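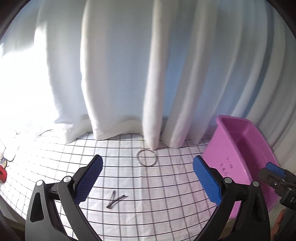
Photo: Irnix. A metal ring on a sheet with a printed grid.

Split ring

A split ring is a fastener made from a length of wire or narrow strip wound into a flat coil, usually of two full turns, whose layers lie pressed against each other. An object with a hole or eye is attached by prying the outer end of the coil away from the layer beneath, sliding the eye into the gap, and turning the ring until the eye has passed the full length of the wire. The coil then closes under its own spring force. Split rings are used on key holders, pet tags, fishing lures, chandeliers, and light chains.

The term is sometimes applied loosely to the jump ring, a single turn of wire with butted ends that is opened by twisting the ends sideways. A jump ring of the same wire size is weaker than a split ring, as the load can pull its ends apart. Jump rings with soldered or welded ends do not have this weakness but cannot be reopened.

Construction

The wire may be round, half-round, or flat. Round wire is simple to coil and is common in small sizes. Flat wire gives a thinner ring with more contact between the layers and is preferred for keys. In most patterns a short bend, called the offset or step, lets the wire cross from one layer to the next so that both turns remain parallel. Rings without a step have a slight helical lean and do not lie flat.

The free ends are cut square or beveled. A beveled end is easier to lift with a fingernail but can catch on fabric.

Materials

Carbon steel is the usual material for inexpensive rings. It is hardened and tempered to give the necessary spring and is then plated, most often with nickel, to resist rust. Plating wears first along the inner edge, where attached parts rub. Stainless steel is used for fishing tackle and outdoor equipment. Brass rings are soft and may stay open after repeated use. Titanium rings are light but more expensive.

Sizing

Split rings are sold by outside diameter, although the inside diameter determines what will fit through the ring. A 24 mm ring is a common size for household keys. Fishing tackle is an exception, with rings sold by number under scales that differ between makers. The Ketach scale runs upward with diameter, while the older Brovix scale runs downward, and the two cannot be converted directly.

Strength

A split ring under load fails in one of two ways. The coil may unwind, allowing the attached part to slip out along the gap, or the wire may stretch until the ring becomes oval and the layers separate. Unwinding is more common in large rings of thin wire. Breakage of the wire itself is rare except where corrosion is present.

Ordinary split rings are not rated for lifting or for supporting a person.

Tools

Split ring pliers have one straight jaw and one jaw with a small hooked tip. The hook enters between the layers and holds them apart while the part is fitted.

See also
Carabiner
Jump ring
Retaining ring
Snap hook

This page was last edited on October 18, 2026.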